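Speaker notes — "Sorting a Village Library After the Flood"
Jovita Cuautle, Drendthorpe reading day, 5/5/26

Slide 1. Greeting
Say thank you to the hosts. Say my name slowly. English is my third language, so please raise a hand if a word is not clear.

Slide 2. What we had
The library in Badusar is one room above the post office. Before the flood in August it held 1,661 books, and this number is from the paper register, which was kept upstairs and stayed dry. The water came through the roof and not from the river. Many people ask this, so say it early.

Slide 3. The first day
Tell the story of the atlas. We opened it too soon and the pages tore along the fold. After this we made a rule: a wet book stays closed until it has rested on its side for one night.
Pause here. Let them write the rule down.

Slide 4. Four groups
Dry, damp, wet, and "ask Cao". Cao is the bookbinder in the next town and he was very patient with us. Coated paper goes first, before the pages stick together. Novels on cheap paper can wait a little.
One group, one tub. Do not mix them, even when it is late and everyone is tired. I mixed them once and we lost an evening.

Slides 5 to 8. 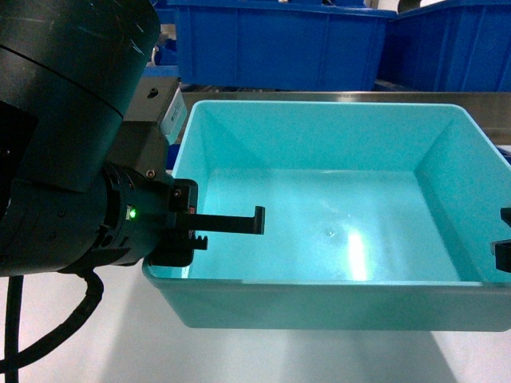
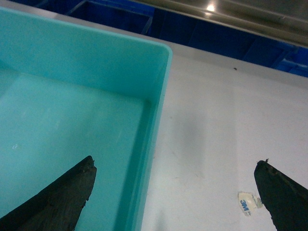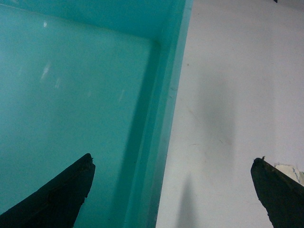
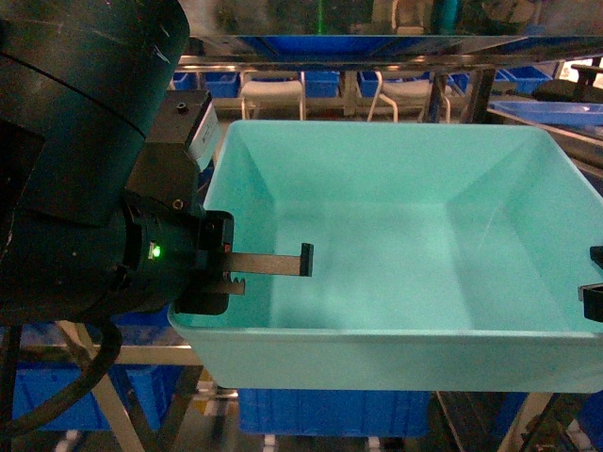
Slides 5–8: Turquoise plastic, easy to wipe clean.

Slide 9. Drying
Fans on low, pointed at the wall and never at the books. Windows open in the morning only, because our evenings are humid. Change the paper towels every few hours. For thin booklets we used a fishing line across the room — it looks like laundry, and the children loved it.
If somebody asks about freezing: yes, it works well to win time, but we had one small freezer and it was full of fish.

Slide 10. The result
We saved 422 books from the wet group. Read the number and then wait. Do not apologize for the ones we lost. The school histories are gone, but Trultari has copies of most of them and will let us scan.

Slide 11. What I would do differently
Label every tub on two sides. Keep a second register in another building. Buy blotting paper before the rainy season, when the shop still has it. Ask for help on the first day — I waited five days, and this was pride.

Slide 12. Questions
Somebody will ask about mold. Short answer: gloves, mask, soft brush, outside. For the long answer, send them to Cao's sheet by the door.
Leave the register on the front table so people can turn the pages during the coffee.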